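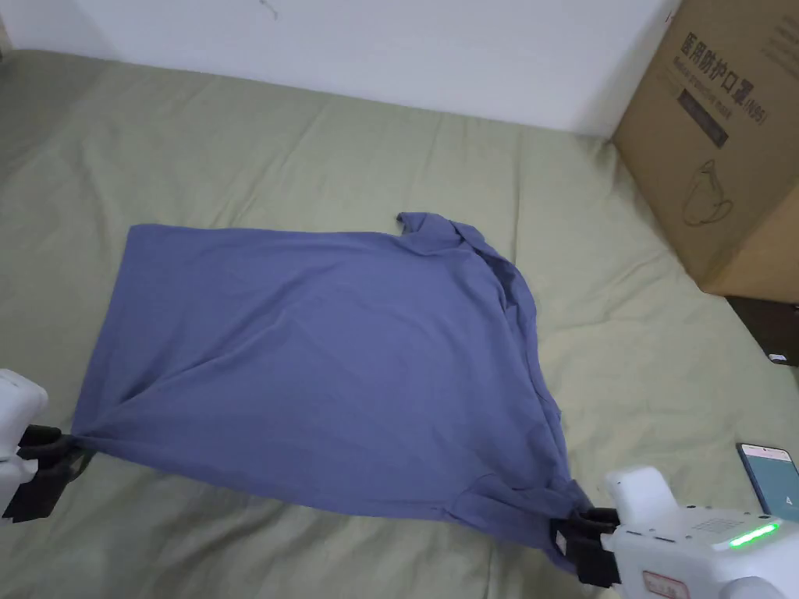 Three companies agree on common rules for hand-held gripper recording

By Carys Humphreys
February
5 min read

Three companies that record household tasks for robot training have agreed to work from the same set of rules, starting Monday. The rules cover how long an operator may work without a break, what has to be cleared from a room before recording, how a failed attempt is labeled, and who gets to see the footage afterward.

The companies are Durkonex, Stendeck and Jumico. The text they have signed is called the Sakamoto guide, after the street where the first drafting meeting was held. It applies only to recordings made with hand-held grippers, where a person does the task directly and a camera on the tool records each movement. Work done with a full robot arm under remote control is left out and may get its own document later.

The guide grew out of a dispute over a shared batch of laundry recordings last fall. Durkonex had supplied 662 recordings of shirts and towels being folded, and Stendeck, which checks data before it is used for training, sent 45 of them back. In most of those the operator had let go of the garment, picked it up again and finished the fold. Durkonex had marked them as successes, as the shirt ended up folded. Stendeck's own rule was that any drop made the attempt a failure.

"Neither side had done anything wrong by its own book," said Ieuan Jenkins, who runs quality checks at Stendeck and edited the guide. "We had two books. The people paying for the data had no idea there were two."

Under the new text a recovered drop is neither one. It gets its own label, "completed with recovery," along with the time at which the item left the gripper and the time at which it was picked up again. A customer can then keep those recordings or leave them out. An attempt is a failure only if the operator stops before the end or the result does not match the written task.

The written task is another change. Each session now has to begin with a task sheet of no more than one page that says what the finished state looks like. For a T-shirt, that means naming the fold, which side faces up, and how far a sleeve may stick out. Jenkins said the sheets used until now often read "fold shirt" and left the rest to the operator.

The section on soft goods is the longest in the guide. Cloth is hard to grade, and the drafters spent two meetings on the question of when a garment counts as flat. They settled on wording that lets small wrinkles pass but not a doubled layer. Operators must start a share of their attempts from an untidy position, with a collar folded under or a hem turned back, and that share has to be stated on the session record. Smoothing the garment by hand between the start and the end of an attempt is not allowed. If it happens, the attempt is thrown out.

Operators are also told to hold the fabric by as little as will do the job. A large handful in the jaws hides the edge from the camera, and the people who label the recordings later can't tell where the corner was. 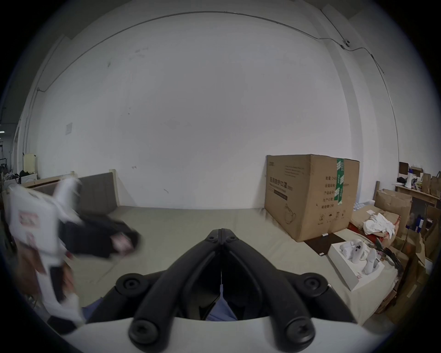
Rooms come next. Many recordings are made in ordinary apartments, storerooms and spare offices, and the guide does not ask for a bare studio. Durkonex argued against one. Its view is that a robot trained only on bare rooms will do badly in a full one, and the other two companies agreed. Boxes, shelves and furniture may stay where they are as long as they are not in the operator's path.

What does have to go is anything that identifies a person who has not signed a consent form. The guide lists mail, prescription labels, family photographs, name badges, school papers and open laptops. Phones belonging to the crew may stay in the work area, but message previews have to be turned off before recording starts. Product packaging is allowed. Mirrors have to be covered or turned to the wall unless everyone who might appear in them has signed.

A second person must walk through the room before the first attempt and sign the session record. Where an operator is working alone, a short video of the room sent to the office will do. Cables that cross the floor have to be taped down or moved, and the guide says the operator needs a clear step back on every side, a rule that came from Jumico.

Jumico hires and trains operators, and it pushed hardest on working hours. The tools are not heavy, but they are held away from the body for most of a shift, and the thumb or fingers squeeze the same trigger again and again. The guide sets a limit of 45 minutes of recording before a break. It also sets a limit of 100 attempts per operator per shift, whatever the task.

That second number was the hardest to agree on. Durkonex pays by the session and had been booking more attempts than that on short tasks such as picking up a cup. The company's first position was that short tasks should count as half. Jumico said the wrist does not know how short the task is, and the lower number stayed in.

Breaks are paid, and operators may stop at any time without giving a reason. A supervisor who sees an operator change hands or shake out a wrist is supposed to call the break early. These rules apply to people hired through an agency as well as to direct staff.

Fast movement gets a short section of its own. Because the camera rides on the gripper, a quick swing blurs everything in view, and labelers have to guess what was carried. The guide asks operators to move at the pace they would use at home and to hold still for a moment before closing the fingers and after opening them. It doesn't ask for slow motion. Stendeck had tried that with one group last year and ended up with recordings that looked careful but taught the robot to stall.

Some blur will remain, and the guide tells checkers not to reject a recording for it if the grasp and the release are both clear.

Equipment checks are kept brief. Before each session the operator opens and closes the fingers fully, looks at the fastenings around the base of the fingers, wipes the lens, and confirms that both tools show the same clock time when two are in use. A mismatch between left and right tools was the most common technical fault in the laundry batch, Jenkins said, and it can't be fixed well afterward.

Footage may be kept for as long as the contract says, but anyone who appears in it can ask for removal. The company that made the recording has to answer within five working days. If the material has already been passed on, that company must also tell everyone it was passed to. The guide admits that a model already trained on the footage can't easily be made to forget it, and it requires the consent form to say so in plain language.

There is no outside inspector. Each of the three companies will check a sample of another's sessions every quarter and share the results among themselves. Jenkins said he would prefer to see the results published but that this was as far as the group could get for now.

"It's a working document," he said. "I expect the part on cloth to change before the end of the year. The part on breaks I don't expect to change."

The guide runs to 12 pages, including a blank task sheet and a blank session record. Other companies may use it without charge and don't need to join the group. Comments can be sent to Stendeck, and a second draft is planned once the first two quarterly checks are done. The drafters have asked mainly for comments on kitchen tasks — the current text has only one paragraph on liquids and says nothing about knives.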